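Laine Rozīte
I quit afternoon coffee in October and I have opinions now, so this is going to be a thread. Get comfortable.

Background: I was drinking coffee until 4 in the afternoon and then lying in bed at 1 a.m. mentally reorganizing the garage. My sister kept telling me those two things were related. I kept telling her she didn't know my body.

She knew my body.

So the rule I made was simple. Two cups before noon, any size, and after that no coffee. Tea didn't count the first week (I was negotiating with myself). Then I noticed I was brewing black tea so strong the spoon came out stained, so tea got added to the rule too.

The first few days were rough! I had a headache that sat right behind my left eye and I was short with everybody, including a very nice man at the pharmacy who just wanted to know my date of birth.

What I missed most was the getting up. At 3 p.m. I used to stand, walk to the kitchen, fuss with the filter, complain to whoever was there, and come back a slightly better person. Take away the cup and you lose the whole little trip.

So now I still take the trip, I just come back with something else. Fizzy water, iced barley tea, half a lemonade, whatever the import shelf at the corner store is pushing. I've gotten kind of into the import shelf.
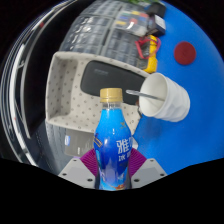 Blue drink, gold cap. The 3 p.m. slot has gotten more colorful.

A few people asked if I do decaf. I tried! I bought a bag from Gemeo, the little roaster by the train station, and it was perfectly fine, and I'd pour a cup and then want the real one even more. Some of you can live like that and I salute you.

Other things I tried in the 3 p.m. slot, in no order:

Chicory. Tastes like a campfire somebody apologized to. My grandmother loved it, and I wanted to love it for her.

Hot water with ginger. Good, but I was peeling ginger at work with a butter knife and people had questions.

Galtano, the bitter orange soda in the small glass bottles. Love it. Also $3 a bottle, so that's a Saturday-type treat even when it isn't the weekend.

Walking around the block with no drink at all. Annoyingly, this works best. I come back awake. I resent it.

Someone in the replies said to read labels because plenty of cold drinks have caffeine in them, and yes, please do that. I got caught by a bottled peach tea early on and was wide awake at 2 a.m. texting my cousin about gutters.

Sleep update for the people who only came for the sleep update: I used to fall asleep after 1. Now it's closer to 11:30 on a normal night, and I've stopped waking up at 4 with my jaw clenched. I don't wear a tracker so you'll have to take my word for it.
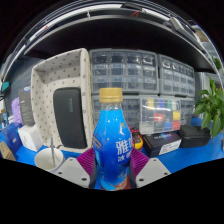

The part I didn't expect is how good the morning coffee got. When you only have two, you pay attention. I weigh the beans now, 17 grams to the cup, and I have turned into someone who says "grind size" out loud in front of guests.

I've slipped, by the way. My friend Tsao had a birthday dinner and there was espresso at the end in those tiny cups and I wasn't going to be the one person holding a mint tea. Worth it. Slept terribly. Would do it again.

Also slipped the afternoon the dishwasher flooded. I don't think that one should count.

If you want to try this, my only real advice is don't start during a busy week at work, and keep the break even if you change what's in the cup. And warn the people you live with. I did not warn the people I live with.

Okay, that's my lunch hour gone. Tell me what you drink at 3 p.m., and if it's chicory tell me what brand, I'm willing to give it one more shot.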